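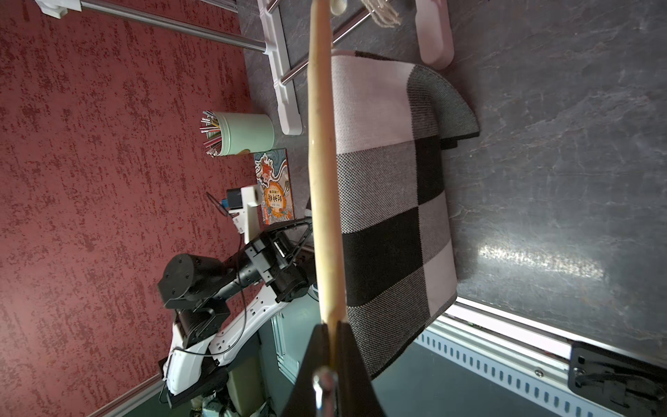
Slide 1. Wait for the latecomers. Thank Ivana Daza for the invitation and the microphone, in that order.

Opening: the Wastley town library had 3563 overdue books when I started. One was a guide to memory. (Pause. If no laugh, move on, do not repeat it louder.)

Slide 2. Why people don't return things. Fines were supposed to help. They taught people to avoid the building. 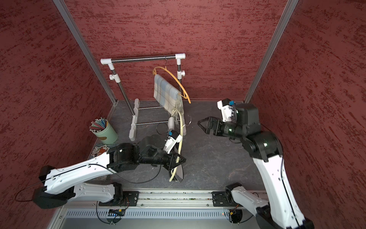
Slide 2: a small clothes rack with a hanger on it.

Slide 3. January, the amnesty. Szabolcs Illés wanted a brass band – we settled on a box by the door. In two weeks we got 300 books back, plus a casserole dish. 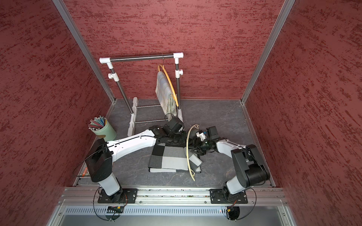 Slide 3: chrome tubes, white fittings, dark red walls.

Slide 4. What the letters said. Read the one from Kettani out loud, slowly. She had the book through two marriages and thought only one of them was overdue.
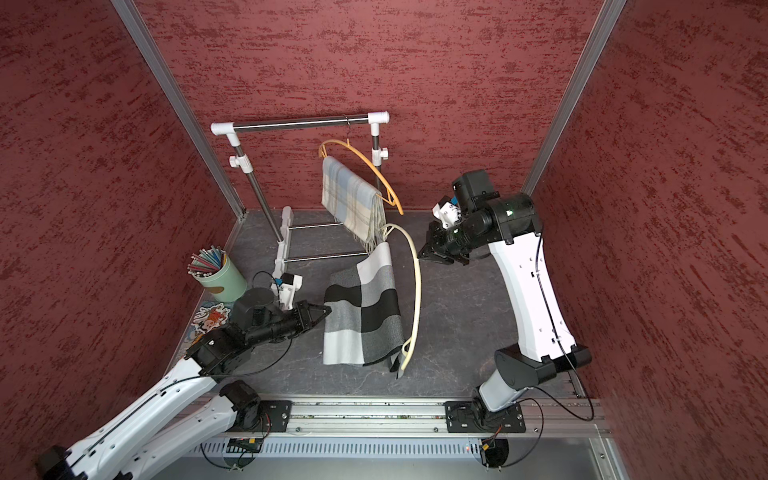 Skip the budget table unless Annatjie Mthembu asks. She will ask. Fines brought in less than the stamps cost us to chase them.

Last slide. Questions until the coffee comes. Return the clicker to Yanti.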